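How to Wallpaper the Inside of a Bench Enclosure (Without Losing Your Religion)

Filed under: Small Rooms, Walls

Papering a bedroom is a solved problem. You buy too much paper, you fight with whoever is holding the ladder, and by evening you have a bedroom. Papering the inside of a three-sided box on a workbench is the same job done by a person with their head in a cupboard.

I've done it several times now at the shared workshop in Sosville, and the method below is the one I've settled on. It assumes three flat panels, two inside corners with aluminum posts, and an open front. If your box has a fourth wall, I admire you and can't help.

What you need

Wallpaper, one roll. A banded damask is what I use, dark gray ornament on pale gray. Rokis sells one by the roll and Kioko will cut you a length if you ask nicely.
Paste, mixed a little thicker than the packet says.
A plastic smoother.
A snap-off knife and more blades than you think.
A long level and a soft pencil.
A tack cloth.
A flooring offcut for the base, if you want one.

Pick your pattern with your eyes open

Plain paper forgives everything. Stripes forgive nothing. Horizontal bands of ornament are somewhere in the middle until you reach a corner, where they turn into stripes. Any band that starts at one height on the side panel and arrives at another height on the back panel will be the only thing you see for as long as you own the box.

I still choose bands. A tiny repeat makes a small enclosure look like the inside of an envelope, and a big floral gives you one and a half flowers.

Step 1. Take the panels out

If your panels slide out of the posts, slide them out. Papering flat on a table takes me 15 minutes a panel. Papering in place takes a whole afternoon and some of your hair. Number the backs in pencil, and mark which way is up.

Step 2. Wipe and size

Go over each face with the tack cloth, then brush on a thin coat of diluted paste and let it dry. Smooth board drinks paste at the edges and refuses it in the middle, and the sizing coat evens out the argument.

Step 3. Draw one line

Stand the three panels side by side and draw a single level pencil line across all of them, 13 inches up from the bottom edge. Every strip gets hung to this line. Measure from the line, never from the top of the panel, as tops of panels are a matter of opinion.

Step 4. Cut long

Lay the paper out and find the lower edge of a band. That edge goes on your pencil line. Cut each piece with two inches spare on every side. Cut all three before you paste any, and check the bands against each other on the table while the paper is still dry and you are still calm. 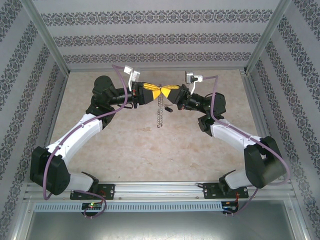
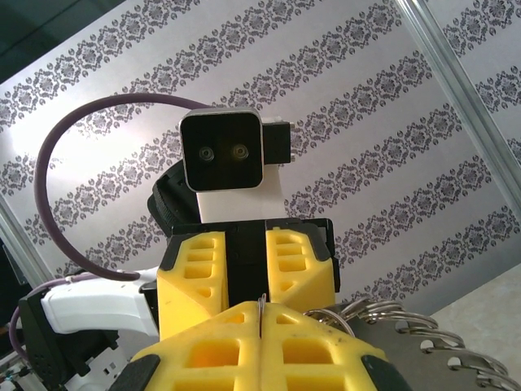 Damask bands on pale paper, with the aluminum left bare.

Step 5. Paste and hang

Paste the paper, fold it loosely on itself, and leave it for as long as the label tells you. Start at the back panel. Set the band on the line, smooth from the center outward, and resist going back over the same bubble nine times. Small bubbles usually flatten overnight. Large ones get a pinprick and a stern push.

Step 6. Trim for the posts

Wrap the paper over the side edges by half an inch only if your slots have room for it. Mine don't, so I trim flush with a new blade and let the posts cover the cut. A fresh blade for each edge sounds extravagant until you drag an old one through damp paper and watch it pull up a scroll like a carpet.

Leave the aluminum alone. I once papered over a corner post for a seamless look and got a seamless look for almost 16 hours.

Step 7. Put it back together

Let the panels dry flat until the next day. Slide the back in first, then the sides, and check the bands at both corners from where you'll normally stand. A gap of a hair is fine. If you're off by more, pull the side panel and shim it from below.

The floor

A stone-look surface in beige with some mottling goes well with gray paper and hides crumbs, pencil marks and small dropped screws, the last of which is a mixed blessing. Fit it after the walls. I cut mine from a Duvulo remnant, part number 303, which they may or may not still carry.

Cleaning

Dry cloth. If the paper is the washable kind, a barely damp one. Save the leftover roll somewhere flat and label it, or in April you'll be holding it up to the light wondering which box it belonged to.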